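发件人：老周末值班
收件人：瓜田邮件列表
日期：2021年8月3日
主题：回复：Clarnis 那个组合到底还算不算组合

上一封里有人写：

> 我看大家不用等了，Clarnis 就是散了。经纪公司的公告写得那么绕，什么"成员各自探索新的表达方式"，翻译过来就是谁也不想跟谁同台。上次颁奖礼红毯，两个人隔得能停一辆公交车。还有人在群里说九月有新歌，我是不信的，出歌之前起码得发张合照吧？
>
> 另外谁看了 Allska 那档真人秀的第3集？剪得也太狠了，我看完都替她委屈。

先说散没散这件事。我跟楼上意见不太一样啊，我觉得没散，但也别指望他们像从前那样一年到头黏在一起。公告我来回读了好几遍，里面一个"解散"都没有，倒是"阶段性"用了两次。娱乐公司写公告跟我妈写购物清单可不一样，每个词都是过了法务的，真要散，写"阶段性"就是给自己找麻烦，回头粉丝拿着会员费来退钱怎么办？（对，我就是那个交了会员费的人，你们笑吧。）

红毯那件事我也想替他们说句话。那天的站位是主办方排的，中间那块空地本来是留给 Boltarance 香水的代言人的，结果代言人堵在路上没来，就空在那儿了。第二天所有营销号都拿那张图说"貌合神离"，配的还是去年的哭戏截图，我真是服了。你们去翻完整版直播，走到签名墙那一段，他俩还凑一块儿抢一支笔呢，抢得特别幼稚。

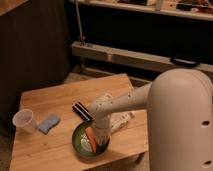
当然我也不是说一点矛盾没有。巡演后半段那个气氛，在现场的人都感觉得到。我看的是倒数第二场，安可的时候本来该全员说话，结果主唱说了两句就鞠躬，鼓手低头调了半天镲片。旁边一个姑娘小声问我"他们是不是吵架了"，我说可能就是累，四十度的棚里唱两个多小时，换我我也不想说话。回家路上我自己倒是越想越不对劲，一直到地铁坐过站。

至于九月新歌，我这边听到的版本是有，但不是组合的歌，是给一部网剧唱的片尾曲，只有其中两个人唱。消息是从哪来的我就不说了，反正不是什么内部人士，就是一个天天蹲音乐平台后台备案信息的闲人，此人上回猜专辑名还猜错了，所以你们听听就好，别截图，求求了。上次有人把咱们列表里的玩笑截去微博，第二天就变成"知情人士爆料"，我吓得三天没敢发邮件。

再说 Allska，这个我可有一肚子话！

第3集我看了，而且看了两遍，第二遍是拉着进度条专门看剪辑的。做饭那段，大家骂她"什么都不干光站着"，对吧？你们仔细看她身后的挂钟，前一个镜头指针还在左边，下一个镜头就跑到右边去了，中间起码少了一个多小时。她围裙上前后都不一样，前面是干净的，后面胸口一大片面粉，她要是光站着，面粉是自己飞上去的吗？节目组把她干活的部分全剪没了，只留了她发呆和翻白眼，翻白眼那个表情还用了三回，连角度都没换。

我不是她粉丝啊，我连她歌都认不全，出道曲我一直以为是别人唱的。可是这种剪法太欺负人了。一共12期节目，前3期就把坏人的帽子扣好了，后面再来一集"真情告白"给她洗，热搜买两轮，骂一轮心疼一轮，流量都是节目组的。这个套路从前年就开始用，观众居然年年上当，包括我！我第一遍看的时候也在骂她，骂得还挺大声，把猫都骂醒了。

她工作室到现在只发了一张海边的照片，没有配字，底下评论吵到几万条。有人说这是"高级的回应"，我倒觉得可能就是合同里写着播出期间不准说话。参加真人秀签的那种合同，据说有40页，连你在镜头外能不能吐槽盒饭都管。
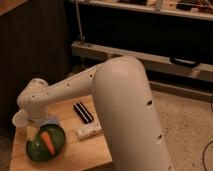
对了，还有人私下问我 Pinheiro 那家餐厅的事，我统一在这里回一下，省得一个一个打字。就是传说中两位影帝"深夜密谈"的那家。我去过，真的去过，不是蹲人，是我表妹过生日。那地方小得要命，桌子挨着桌子，隔壁点什么菜你都听得清清楚楚，谁会跑去那里密谈啊？要谈片约也找个有包间的地方吧。我猜他们就是饿了。拍戏收工晚，那条街上过了十二点还开火的就那么一家，烤鱼还行，甜品别点，甜得我牙疼，服务员倒是很热情，一直劝我加一份。

所以那组偷拍图，我个人觉得没什么好分析的。有位朋友写了很长一封信分析两人的坐姿，说一个抱着手臂是"防御"，一个往前倾是"求和"，写得比我大学论文还认真……我读得津津有味，可是那家店空调开得特别猛，抱着手臂真的可能就是冷。

顺便提几件列表里的杂事：

一、回信的时候麻烦把引用删一删，只留你要回的那一段。上周有一串信引用套引用，我在手机上往下划了半天，最后看到正文是一个"哈哈"。

二、要剧透请在标题里写明。有人还没看到结局呢，一开邮箱就知道谁死了，换谁不生气。

三、不要发素人的照片和住址，哪怕是"疑似圈外女友"也不行，八卦归八卦，人家没吃这碗饭。

最后问个正经的：Clarnis 出道那年的冬季专场，谁手里有完整录像？我只有上半场，还是歪的，录的人前面坐了个戴高帽子的，吉他手整晚只露了半张脸。我拿那期绝版杂志的扫描跟你换，里面有他们染绿头发时候的采访，现在本人恨不得全网删除的那种，特别好看！有的话直接回我邮箱就行，别回到列表里来。

我去追第4集了，看完再来骂。

老周末值班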